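April, getting on for eleven at night

I meant to write this up at teatime and then the soup wanted watching, and then I sat down, which is always fatal. So it will have to be a sleepy sort of entry, but I do want to get today down while my hands still smell of it.

The drawers are done! All 8 of them, the whole of the tall chest in the back room at Werncombe, which I have been promising to see to ever since we moved it in and scraped the doorframe doing it. I started straight after breakfast with the radio on and an old sheet over the carpet, and tipped the top drawer out before I could change my mind. After that there was no going back, and by mid-morning I had a sort of hillside of odds and ends and nowhere to put my feet.

What a lot of small things a house swallows. Curtain hooks, picture wire, the spare key to a bicycle lock that went with the bicycle, fuses, candle stubs, a whole tobacco tin of buttons I had been hunting for since last winter (I bought new ones for the green cardigan in the end, and they have never looked right). There was a receipt from Gallegos, the hardware shop we used to go to before it became a place for sandwiches, for £7.26 – it only said 726 at first glance, the point having faded, and I had a nasty moment wondering what on earth we had bought. Hinges, it was. They are still on the pantry door and still squeak.

I found the toys in the third drawer down and lost the best part of an hour to them, I freely admit it. The bricks mostly, and the base pieces with all the little studs that hurt so much underfoot, and marbles and a spinning top and a rubber frog. I sat on the sheet and built a wall with a gap for a gate, then felt rather silly and took it apart again. I couldn't bring myself to put them in the charity bag. They have gone into the big biscuit tin, with the lid on, and I shall think about it when I am feeling more ruthless.

The tape measures were the real surprise. I had always thought we owned one, and that it was forever being borrowed and never put back, and many a cross word has been spoken in this house on that subject. Well, we own several. One is a cloth one from my sewing box with the first part chewed off, so that it begins in the middle of things, and another won't spring back unless you feed it in by hand like spaghetti. The good one has gone on a hook just inside the cupboard door and I have made up my mind that it lives there.

I had a soup break at one, and then did the sorting proper. I used what I had for trays, which meant two roasting tins, the lid of the Turko box and the shallow drawer itself, and I must say there is something very soothing in tipping a heap of muddle into something with sides and picking it over. You go for the big shapes first and the small ones sort of show themselves. By three o'clock I was down to fluff, pencil shavings and screws. There must have been around 100 screws, all sizes, and I have put the lot in a jam jar together, as life is short.

Then I wiped the drawers out with vinegar and water and left them leaning along the landing to air. The bottom one still sticks. I rubbed a candle stub along the runners, as my mother used to, and it goes better than it did, though you have to lift it a little to the left as you push.

I was so pleased with myself that I ordered some proper dividers from the Zeler catalogue, page 644 if I need it again, the plain ones without the handles. They were dearer than I wanted. I shall measure the drawers once more in the morning before I let myself fret over whether they'll fit, and I must remember to take the charity bag down to the car and get some more vinegar while I'm out. Bed now, my knees are complaining and the hot water bottle is already up there.
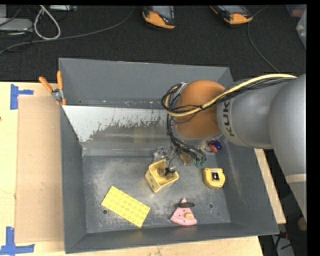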